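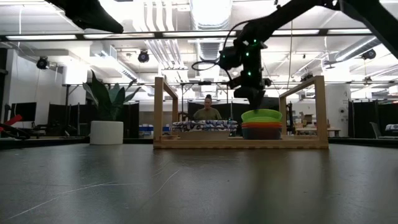 *Written by the bloke who runs the Bresa footy tipping page. Filed under: Tipping, Trades*

Trade period opens in October and I have already had three messages asking whether I will run the side comp again. Yes, same as last year. You pick which club each listed player ends up at, or you pick "stays put", and you get points when the paperwork is lodged. Rumours don't count. A photo of someone at an airport doesn't count either.

Last year we had 142 entries across the Bresa league and the Jekmont league. The winner finished on 558 points, and second place was 15 behind. Most of that gap came from one late swap that went through in the last hour before the deadline. I had it wrong too.

A few things I learned from going back over the spreadsheet:

- People pick far too many moves. Most players on the list stayed where they were, and anyone who had ticked "stays put" for the whole lot would have finished in the top half.
- Out-of-contract midfielders are the hardest to pick. Ruckmen were easier, as only a couple of clubs were looking for one.
- Entries sent in early did slightly better than entries sent in on the last night. I put that down to people reading too much in the final week.

I have changed the scoring a bit. A correct "stays put" used to be worth the same as a correct move, which a few of you complained about, and fair enough. It is now worth half. Three-way deals are scored on where the player ends up -- the club in the middle is ignored.

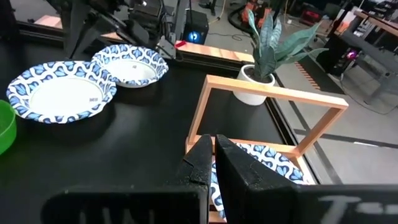
The other change is the cut-off. Entries close at 6 pm the night before the period opens, and I won't be taking late ones by text. Last time I was still typing them in at midnight and got two of them in the wrong column.

Kovitz has asked to join as a third league. They play under their own rules during the season but have agreed to use ours for this, so their scores will go on the same ladder. The Rungrueang mob are still deciding.

The old blog post with last year's full ladder is still up and has had 1257 views, mostly from people checking their own score, I'd say. I'll put the new player list up in September once the finals teams are settled. If you think someone should be on it, leave the name in the comments with the club you reckon he's headed for.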